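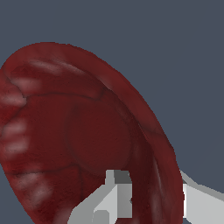

*Rendered view of the gripper fingers and the dark red bowl in simulation.*

**Drokura releases Wulby, a grasp planning tool for thin-walled objects**

PRIRKCOMBE, July – Drokura has released Wulby, a software package that plans how a robot hand should approach bowls, dishes and other hollow items. It is available now to existing customers and will go on general sale later in the year.

Most grasp planners treat an object as a solid lump and aim for its middle. With a bowl, that sends the fingers towards empty space. Wulby looks for the rim first, then works out a path that puts one finger inside the wall and one outside.

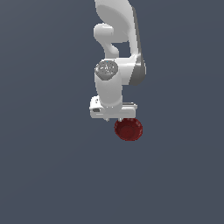
*The simulated arm and hand above the bowl, seen from the side.*

Each plan is tested in simulation before any command is sent to an arm. Users load a model of the object, choose a hand and set the range of starting positions. Wulby then proposes up to 50 approaches and ranks them by clearance at the fingertips. A run can be stopped at any point and replayed from the side or from the hand.

The hand view matters most to the people setting up a job. It shows how the object sits against each finger, and an approach that looks fine from a distance can look quite different close up.
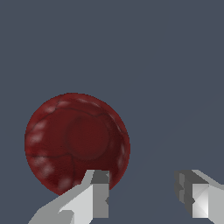 *Hand view with the red object over to the left and the space between the fingers clear.*

Wulby keeps approaches like this in its log alongside the better ones, with the offset between hand and object recorded for each. Developers can use the log to adjust their own control code or to compare two versions of a planner.

The package was tried out over 10 weeks with Sotelo, which builds handling cells for commercial kitchens. Sotelo supplied 28 object models, most of them bowls and serving dishes, and its comments led to changes in the way tilted rims are handled.
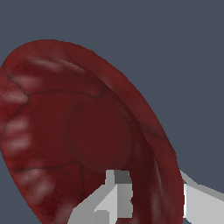
*Hand view with the rim passing between the two parts of the gripper.*

Wulby runs on an ordinary desktop computer and has a Python interface. Version 2, now in development, will add hands with more than two fingers – a frequent request during the trial.

**About Drokura**

Drokura writes planning and simulation software for robot arms. The company is based in Prirkcombe.

Press enquiries: Drokura press office, Prirkcombe

**Ends**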